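**Randdale Assembly - Staff and Automation Meeting**
Thursday, June 18, 2020

Present: T. Jitaru (chair), V. Pîrvu, E. Sârbu

1. The trial cell remains on light parts.

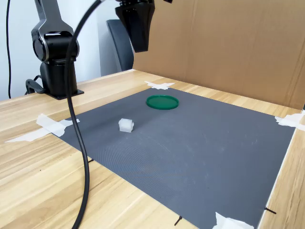

Mr. Pîrvu asked that no bench post be cut before August. Agreed.

2. Hand sorting stays with the day shift.

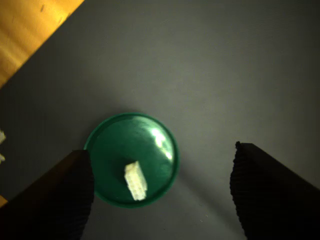

*White block on the green lid, gripper open.*

3. Operators will be retrained as cell attendants - pay unchanged.

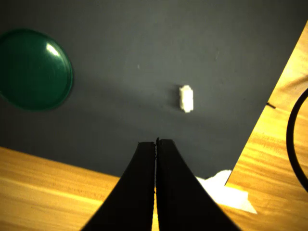 Ms. Jitaru will confirm this in writing.

4. Trial target: 800 cycles.

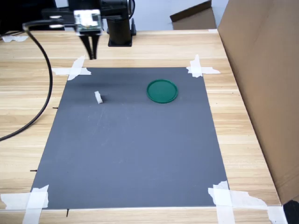 Mr. Sârbu will keep the log.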